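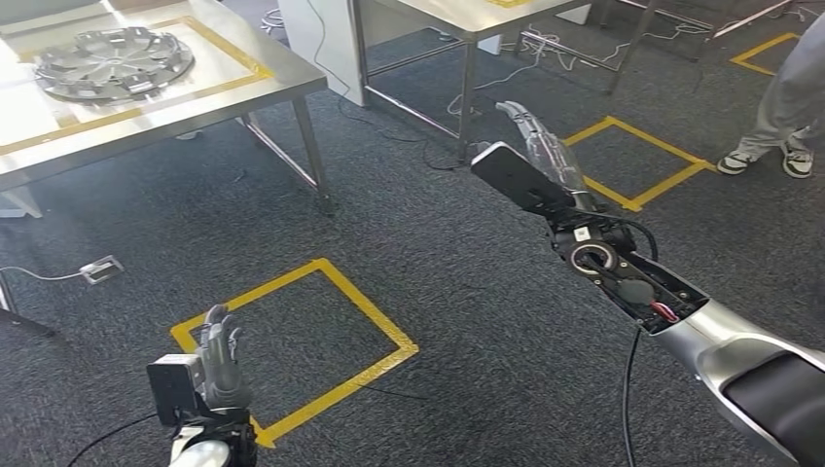
Who ends up doing the sorting on the wheel cover line once Rukon takes over the lifting?

Sekar and Gilang, mostly, plus whoever is on the late shift. The job turns from carrying into checking, and that's the bit I keep chewing on.

July, notebook, 4:40 pm

Long talk with Gilang over coffee. He's done hubcaps by hand for 9 years and his shoulders are wrecked, so he's all for it! What bugs him is standing around waiting for something to go wrong (he says it's more tiring than lifting, and I kind of believe him). Sekar likes it better than she expected. She's been picking up the fault log and wants to learn the teach mode properly, so I said I'd ask Saodah for two afternoons.

Target from Wijaya is still 1000 covers a shift. I think that's fine for the people and silly for the first month. Wrote back and said so, politely-ish.

Pay grades: still nothing. If checking counts as a lower grade than handling, we'll lose Gilang, and he's the only one who can spot a bent clip by feel.

To do:
- tape squares on the floor plan, new sheet
- tidy the cables before anybody trips
- ask Hafiz T. about fault 73 again
- swap Gilang onto mornings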